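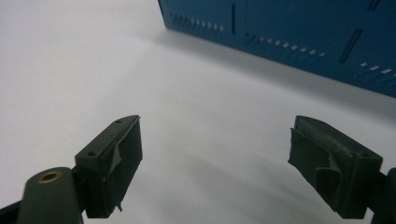 Blue box with white slots

Home Archive Logs Contact

Counting the confessionals in Trandach

Friday, February 1, 2019

The final of Trandach went out last week and I have now finished the log for the whole season. For anyone new: Trandach is a house competition on Zulholm in which 12 people share a former ski hotel and vote each other out. I log how the show is cut. I have no strong views on who should have won.

The season ran to 21 episodes. I split each one into segments, where a segment is any stretch of footage with one location and one group of people. A confessional (one person, seated, talking to an unseen producer) counts as its own segment even if it lasts two seconds. Voice from a confessional laid over house footage does not count, because I would have to guess at where it was recorded.

Total segments: 1,811. Confessionals: 934. That is a little over half by number, though much less by running time, as most confessionals are short. The longest was Branwen Rowlands on the kitchen vote in episode 9, and it was the only one I would call a speech.

Branwen also had the most confessionals of anyone in the first third of the season. People on the forum took this as a sign that she would win. She finished fourth. Joar Öberg, who did win, was close to absent until episode 6. I went back and checked episodes 2 and 3 twice, thinking I had missed him. I had missed one segment, where he is at the far end of the table and says "Fine by me."

Two things from the log that I did not expect.

First, clothing. Confessionals are supposed to follow the events they comment on, and contestants are usually told to keep the same outfit for a given day. Joar's green sweater with the torn cuff appears in confessionals in episodes 4, 5, 11 and 17. In 4 and 5 the cuff is torn. In 11 it is whole. Either he owns two of them or the episode 11 clip was recorded early in the season and held back. The line in question is "I never trusted that deal," and there were deals in both periods, so it would fit either one. I have marked it as unresolved.

Second, the vote scenes. From episode 12 on, the gap between the last vote and the name being read gets longer every week, until the semifinal, when it drops back to what it was at the start. I assume the semifinal was simply short on time, with the storm material taking up most of the middle. The pause in episode 18 contains the same shot of the fireplace three times.
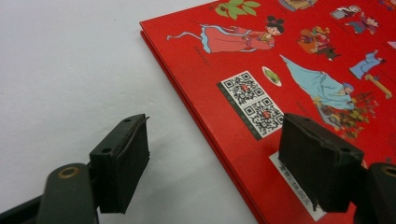

Red book on the table

I also compared the season with Nisis, which Zulholm ran in the same slot last May and which was made by the same company, Hedlund. Nisis used far fewer confessionals and leaned on a narrator. The narrator did a lot of work that contestants do in Trandach: who is allied with whom, what day it is, what the prize now stands at. When Trandach needs any of that, someone has to say it in a chair. I would put roughly a third of the confessionals in this category. "So now there are six of us left" is not an opinion, and it takes up a segment.

This affects how the cast comes across. Whoever is good at stating facts clearly gets used for facts. Branwen is very good at it, and I think that explains her early count better than any theory about a winner's edit. Joar is bad at it. He starts in the middle, corrects himself and laughs. Once the editors had enough story to do without a guide, he got more time.

I know that counts like these can be made to say a lot of things. The log for episode 14 is weaker than the others – the stream kept dropping to low quality and I could not always tell the second-floor hall from the third-floor one. If you have a clean recording, I would be glad to redo it.

The full sheet is in Logs, one row per segment, with start time, location, people present and a notes column. Please don't sort it by the notes column and then email me that it is broken. The notes are free text. A second sheet has the confessionals alone, with outfit and hair.

Word count for this one was supposed to stay under 3,000 and has done so easily, as I dropped the section on music. The music log only covers the first five episodes and I stopped because every cue with a low drum in it had begun to sound the same to me.

Next up is the reunion episode, which has a studio audience and will need a new segment type.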